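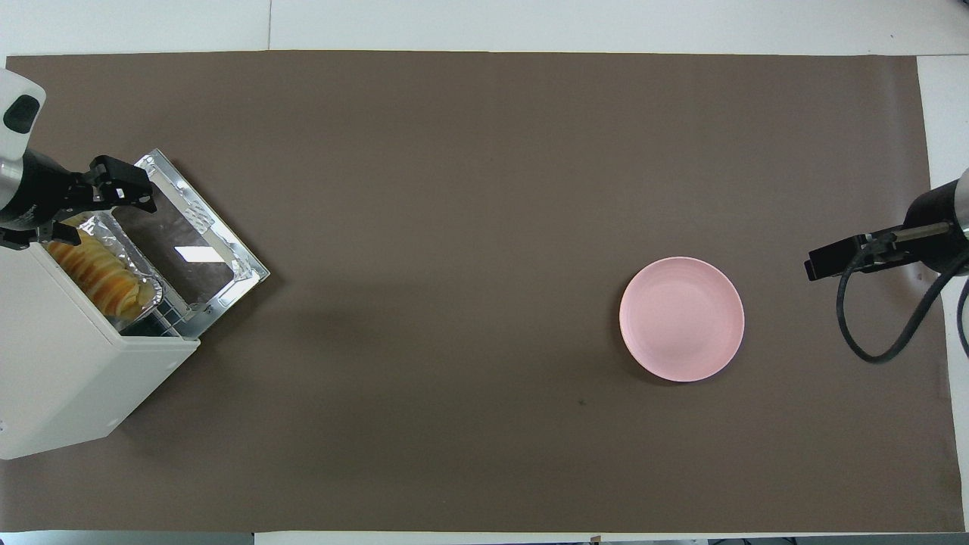

The solar filters get inspected first at Finport, before anyone unlocks the roof, and the sheet below assumes you have every one of them in front of you and out of its box. I have heard all the reasons for doing it on the tailgate of a car and I don't accept them. Use a table indoors, with something dark spread over it. A big dark brown mat on a white table does the job well, and pinholes and bits of grit can be looked for without chasing them across a pale surface. Keep food and drink off it. Then work down the list in order.

Telescope and dome inspection, Finport site
Last revised Apr 22, 2020
Covers the 17-inch reflector, the Nanum refractor, the finders and the roll-off roof. Each line is marked Pass, Fail or Not checked. "Looks fine" is a Not checked.

SECTION 1: SOLAR FILTERS

1.1 Full-aperture filter, Nanum refractor. Hold up to a bright lamp in a dark room, both sides.
Result: Pass
Comment: One faint scuff near the rim, same place as in February. Measured and marked on the card so we can tell if it grows. I would still like a second person to look at it.

1.2 Filter cell grips the tube and can't be knocked off by hand.
Result: Fail
Comment: The felt pads have flattened. It stays on if the tube is level and slides if the tube is pointed up, and the Sun is up. Tape was suggested. Tape is fine as an extra and no good as the only thing holding it. Pads to be replaced before the filter is used again.

1.3 Film filter for the small finder (Frei).
Result: Fail
Comment: Creased across the middle. The box says creases do no harm. Maybe so, but this crease has a bright spot in it when held to the lamp, and the box doesn't have to look through it. Cut up and thrown away.

1.4 Finders capped or removed for all daytime use.
Result: Pass
Comment: Caps present. Both tied on with cord, so they can't go missing the way the last pair did.

1.5 Old screw-in eyepiece sun filters removed from the accessory case.
Result: Pass
Comment: Found another one in the bottom of the case, under the foam. These came with cheap telescopes for years and they crack from the heat. If you find one, break it. Don't put it in the swap box.

SECTION 2: MOUNT AND DRIVE

2.1 Randeo mount bolts checked with the wrench.
Result: Pass
Comment: Two needed a small turn. Last sheet had these as "tight, checked by feel." I don't know whose feel.

2.2 Balance in both axes, with the heaviest camera fitted.
Result: Pass
Comment: Done with the clutches loose and a hand on the tube the whole time.

2.3 Slew limits. The tube must stop before it reaches the pier.
Result: Fail
Comment: West side stops. East side did not stop and I had to hit the button. The controller log shows 3,824 slews since it was last reset and I was told this proves the limits are good. It proves they were rarely needed. No unattended slewing until the east limit has been set again and tested at low speed, more than once.

2.4 Emergency stop reachable from the eyepiece and from the desk.
Result: Pass
Comment: Reachable from the desk only if the chair is pushed in. Push the chair in.

2.5 Cables clear of the gears through a full turn.
Result: Pass
Comment: Dew heater cable rerouted. Watch it in cold weather, it goes stiff.

2.6 Randeo firmware version written down.
Result: Not checked
Comment: Screen too dim to read in daylight. The new version is supposed to fix the limit problem in 2.3. I'll believe that after the test in 2.3.

SECTION 3: ROOF AND BUILDING

3.1 Roof runs the full length of its track, both ways, by motor.
Result: Pass

3.2 Roof runs by hand crank with the power off.
Result: Pass
Comment: Slow, and heavier than it should be for the last few feet. Grease the far rollers. Anyone closing the site alone should try the crank once in daylight before they need it in the rain.

3.3 Roof can't close on a raised telescope.
Result: Not checked
Comment: Not willing to test this one with the real tube in place. Needs the dummy pipe, and the dummy pipe has been borrowed. Until then, park the telescope and go look at it with your own eyes. The green light on the panel means the switch is closed. It does not mean the telescope is parked.

3.4 Wind limit posted by the roof switch.
Result: Pass
Comment: Card reads 29 mph gusts. We are on an open ridge at 1,023 meters and the gauge is bolted to the sheltered side of the building. If the trees are moving hard and the gauge says calm, go with the trees.

3.5 Red lights along the walkway and on the steps.
Result: Fail
Comment: Bottom step light is out again. That bulb has been changed often enough that I doubt the bulb. Have the wiring looked at.

3.6 Ladder feet, rungs and spreader locks.
Result: Pass
Comment: One person on the ladder. A tape strip around each leg would help in the dark.

3.7 Fire extinguisher in date and on its hook.
Result: Pass
Comment: In date. Was on the floor holding a door open. Now on its hook.

SECTION 4: LASERS

4.1 Green pointers locked up when not in use.
Result: Pass

4.2 Pointer power matches the label.
Result: Not checked
Comment: We have no meter. The labels on two of them look as if they were printed at home, and plenty of cheap green pointers are stronger than they say. Both are out of use. I was asked what evidence I have that they are too strong. I'd like to see some that they aren't.

4.3 Aircraft rule card in the pointer box.
Result: Pass
Comment: New card. The old one had faded to nothing.

OPEN ITEMS
1.2 pads, refractor filter. No solar viewing with the refractor until done.
1.3 replacement finder filter. Not urgent if the finder stays capped.
2.3 east slew limit.
2.6 firmware version, read it after dark.
3.3 roof interlock, find the dummy pipe.
3.5 step light wiring.
4.2 borrow a power meter or get rid of the pointers.

Leave the finished sheet on the clipboard by the desk. Sheets filled in afterward from memory will be treated as blank.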